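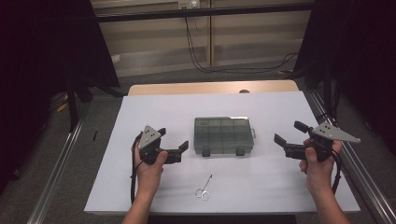
Success rate is the wrong headline number for learned bimanual manipulation

Most papers on learning from hand-held gripper demonstrations report one number in the abstract: the fraction of trials in which the task was completed. I have reported it myself. After a year of working with this kind of data I think it should be moved to a table in the back, and that the space should go to a breakdown of where trials end.

The argument rests on one data set, so I will describe it. Ekine is a collection of two-handed tabletop demonstrations recorded with a pair of hand-held parallel grippers, one per hand. The operator works at a bench and handles small household and office objects. Pose and jaw width are logged for each hand. We collected 3,471 demonstrations and kept 1,823 after filtering. The rest were dropped for tracking loss, for a jaw signal that disagreed with the visible contact, or for a hand leaving the calibrated volume. A policy trained on the retained set was run on a two-arm station for 214 trials across 20 object layouts.

The discard rate deserves a comment before the result does. Close to half of what we recorded was thrown away, and the filter was not neutral. Tracking loss is more likely when the two hands come close together, and the hands come close together in exactly the part of the task where coordination matters. A filter that looks like hygiene therefore removes the hard cases first. We did not notice this until we plotted the minimum distance between the grippers for kept and dropped demonstrations and saw two clearly separate distributions. I suspect the same plot would look similar for other collections, and I have rarely seen it published.

Now the trials. Scored by completion, two versions of our policy were indistinguishable. The first, Dorar, predicts both arms from a single shared encoding. The second, Keltar, predicts each arm separately and passes a short summary between them. On completion alone we would have called it a tie and shipped the simpler one.

Scored by the phase in which a trial ended, they were different systems. Dorar failed early. It hesitated on approach, closed its jaws short of the object, and often never made contact. Once it had a stable grasp it usually finished. Keltar approached well and grasped well, then failed when both arms held the same object, with one arm pulling against the other until something slipped. Neither profile can be recovered from the completion rate, and the two call for opposite fixes. An approach failure is mostly a perception and coverage problem - more layouts, more lighting, more starting poses. A failure under shared load points to the missing close-range demonstrations described above, and no amount of extra data passed through the same filter will repair it.

There are two objections I take seriously. One is that phase labels are subjective. They are, at the boundaries. Our labelers disagreed most often about when approach ends and grasp begins, and we settled it with a rule on jaw width and hand speed. The rule is crude, but it is written down and can be rerun by someone else. Completion is also subjective, as anyone who has argued over whether a lid is closed will know. It only appears cleaner because the argument happens once per trial.

The other objection is that a breakdown makes comparison between groups harder. One number sorts, five numbers do not. I accept this as a cost. But the sorting we have now is already weak, given that layouts, objects and time limits differ from lab to lab. The Ahuja protocol, which we followed for resets and time limits, fixes some of this and leaves the object set open. A ranking computed over different objects tells the reader little about which method to build on.

What I would ask for is modest. Report the discard rate and the reason for each discard. Report the gripper separation for kept and dropped demonstrations. Report the phase in which every failed trial ended, with the rule used to assign it. Completion can stay as the last column.

We are relabeling our older trials on this basis. The November runs are done, and the earlier ones are slower going - the jaw signal was logged at a lower rate, and the rule has to be adjusted before it can be applied to them.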